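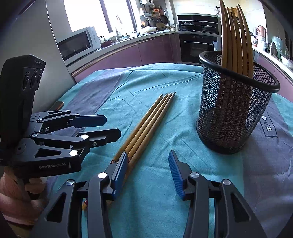 2 min read

Hand-held gripper won't pick up one chopstick at a time – pads or technique?

Adaeze Obi
Posted in Home Builds

I'm having way too much fun with this! My kitchen table has turned into a robot workshop, and the job I picked for my home arm (I call it Cenik) is moving chopsticks into a wire mesh holder. I'm recording myself doing it with hand-held grippers first, so the arm has something to learn from. The blue pads are great on cups and jars. But when chopsticks are lying side by side on the cloth, I either grab two or push the whole bunch along. I've done 70 takes and kept 16. Should I change the pads, or change how I go in? I'd love to keep the cloth – it stops things rolling off onto the floor.

Severino Robles

Fun project! Go in across the sticks, never along them, and start with the one on the outside. Touch one pad down on the cloth next to it, close slowly, then tip your wrist a little so the stick rolls up against the other pad. Took me a whole weekend in March to get the feel of it. Also pull the cloth tight and clip it under the table. With soft folds like those, the pad rides up over a ridge and you lose the stick. I'd leave the pads alone for now, the ribs help on something that thin.

One more thing: grab the thick end if you want them standing points up in the holder. Saves you a regrip.

Yoon-hee Cha

just use tweezers lol. but seriously, spread them out first and get good at that, then move them closer together

Marietjie Le Roux

Agree with Severino on the cloth. I'd keep some of the bad takes too, in their own folder, marked with what went wrong. I had 300 clean ones for my spoon sorter and it had no clue what to do after a miss – adding recoveries made a huge difference! Please post when Cenik gets its first stick in.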